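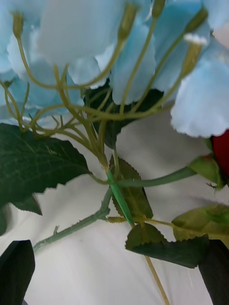
柔性物体抓取作业规范项目：五月进展报告

提交：Inditz 基金会应用标准处
承担单位：Nomorton 实验室
执笔：Chelsea Stockdale

一、本期工作概况

本期的主要任务是把作业规范的第二稿改到可以对外征求意见的程度，同时在仿真花材工位上按第二稿试运行。第一稿的问题在上次报告里已经写过：条文是从刚性零件搬运的旧规程改来的，到了花枝、布料这类会变形、会互相缠绕的物体上，许多条款没法执行。第二稿重写了夹持、采集、停机和记录四章，术语一章只做了小改。

试运行的计划量为2000次抓取，本期全部做完。记录表按新格式填写，其中17次因字段不全退回补填，补填后均已入库。退回的原因集中在“物体初始状态”一栏，操作员写得太简略，比如只写“花一枝”，没有写明枝条是否交叉、叶片是否压在花茎下面。

二、规范条文的主要改动

1. 夹持部位。第一稿规定“夹持物体几何中心附近”。花枝的几何中心往往落在叶丛或花簇里，按这一条去夹，夹爪会先碰到花瓣。第二稿改为“优先夹持可见且无遮挡的主茎段”，并要求夹爪闭合前确认两指之间没有夹入叶片。枝上带刺状凸起的，夹持点须避开凸起。

2. 衬底。柔性物体工位一律铺浅色织物，织物允许有自然褶皱，但褶皱高度不得挡住茎的下半段。换衬底须登记。Coelho 团队曾建议改用硬质浅色板，理由是图像更干净。我们没有采纳，实际使用场合多为软质台面，板面上得到的结果参考价值有限。这一条在征求意见稿里会附上双方理由。

3. 腕部相机。相机安装在手腕处，近距离时花瓣容易占去大半个画面，茎反而看不清。第二稿增加一条：末段接近之前须留有一张能同时看到两侧夹爪指尖和目标茎段的画面，否则该次抓取按“视野不足”登记，不计入成功率。第一稿没有这一项，失败原因全部归到“定位偏差”，后续分析很难用。

4. 停机。人手进入工作区一律停机，恢复须由停机的同一名操作员或当班负责人确认。这一条与第一稿相同，只是把“工作区”的边界写成了地面标线加台面标线，不再用文字描述。

5. 易损件更换。仿真花的花瓣边缘反复受夹后会起毛、脱丝，影响外观一致性。第二稿要求每批开始前目检一次，花瓣从花托脱落或茎内铁丝外露的立即更换。边缘轻微磨损的可继续使用，但须在批次记录里注明。

三、试运行中发现的问题

第一，“无遮挡”三个字操作员理解不一。有人认为只要看得见一截茎就算，有人要求整段露出。现拟在附录中给出参考图，并规定最短可见长度。具体数值还在测，下一期给出。

第二，多枝混放时，一枝的茎横在另一枝上面，先取哪一枝，规范没有说法。现场的做法是先取上面的，但有时从单一视角判断不出哪枝在上。暂定的写法是：判断不清时，允许先做一次轻推分离，分离动作单独记录，力的上限沿用夹持一章的规定。

第三，记录表太长。18个字段里有几个是每批都不变的，例如衬底编号和夹爪型号，逐次填写没有意义。下一版把这些移到批次表头。

第四，夜班的照明与白班不同，布面阴影偏重，深色叶片的锯齿边缘与阴影容易混在一起。规范目前只规定了照度下限，没有规定光源方向，准备补上。

四、与外部单位的协调

Brustometti 公司提供了两副备用夹爪指，已按规范第一章登记，尚未使用。对方希望在规范中写入其指垫的材料牌号，我们答复规范只写性能要求，不写牌号。对方表示理解，会另外提供测试数据。

与 Coelho 团队的例会仍在每周五上午，主要讨论术语。“抓取成功”的定义已经统一：物体离开台面并保持至放置动作开始，其间没有部件脱落。“损伤”的定义还没有统一，分歧在于可恢复的花瓣折痕算不算。

五、经费与人员

经费支出与计划一致，没有调整科目的申请。设备费余额留作更换腕部相机线缆和采购下一批花材。人员方面，操作员培训已按第二稿重做一遍，新版考核题还在写，下一期启用。

六、下一阶段安排

征求意见稿定稿并发出；完成附录参考图和最短可见长度的测定；补充光源方向条款；在布料工位上重复一轮试运行，检验夹持一章能否通用。基金会在立项时提出，希望规范的复审周期一直排到2035年，我们已经起草了复审时间表，随征求意见稿一并提交。

需要贵处协助的事项有一件：征求意见的单位名单请尽早确认，名单确定后我们才能安排寄送和答复期限。

最后更新：五月，16:40

评论（3）

应用标准处审阅人：停机一章建议单列“急停后物体仍在夹爪中”的处理办法，现在的写法只讲了人，没有讲物体怎么放。

Chelsea Stockdale：收到，会加在停机章末尾。目前现场是断电后手动松开，由两人操作。

Coelho 团队：关于衬底一条，我方意见的原文请全文附上，不要摘要。另外“轻推分离”的次数是否设上限？我们这边试下来，反复推几次之后叶片会缠得更紧。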